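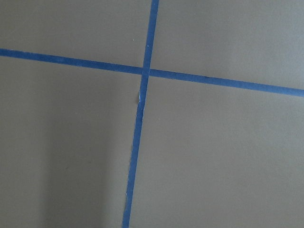 Saturday, October 19, 2019. Workshop notebook, speech recording for the graduation page.

Today I worked only on the sound of the student speech, the one which Clundadico wants to put on its page next week. The file is from September and it has the whole ceremony in it, so first I had to find the beginning of the speech. The place where the speaker should stand needs a mark before a rehearsal, so the speaker can come back to it. In September we had no mark on the stage, and I can hear it in the recording. The speaker goes away from the microphone at the best joke and the hall laughs at something we almost lose.

What I did. I cut the opening applause to 5 seconds. I left the small cough before the first sentence, it sounds natural and people like it. The part about the grandmother's shop I did not touch at all. After this there is a hum from the lights, I put a narrow filter on it and listened with the Pusta headphones and then with the cheap speakers. With the headphones it is good. With the cheap speakers the voice became a bit thin, so I took back half of the filter.

The speech has two languages in it. The greeting and the last line are not in English, and the subtitles from Dedico have at these places only "foreign language". I don't agree with this. The family of the student will watch it, and many other families also, and for them this is the most important minute. I wrote the two lines by ear and sent them to be checked. Please do not publish before the answer comes.

Title of the video. The draft says "You will not believe this speech". I would prefer a calmer title, with the name of the school and the year. The short clip we put up in September had 326 views on the first day with a very plain title, and the comments were friendly. I know that a loud title brings more, but the speech is about patience, so it would look strange.

Length. The complete speech with applause is too long for the front page, where the limit is 400 seconds. I made a second version which starts at the story of the bus and ends before the thanks. The colour in this version is not corrected yet. The turban looks more purple than it was in the hall, it should be dark red.

Files are on the Žukauskas drive, folder 26. The old export is still there too, do not use it, the sound is late against the lips from the middle on.

Still to do: the subtitles, the colour, a quieter fade at the end. Ask if the school wants its logo at the start or only at the end.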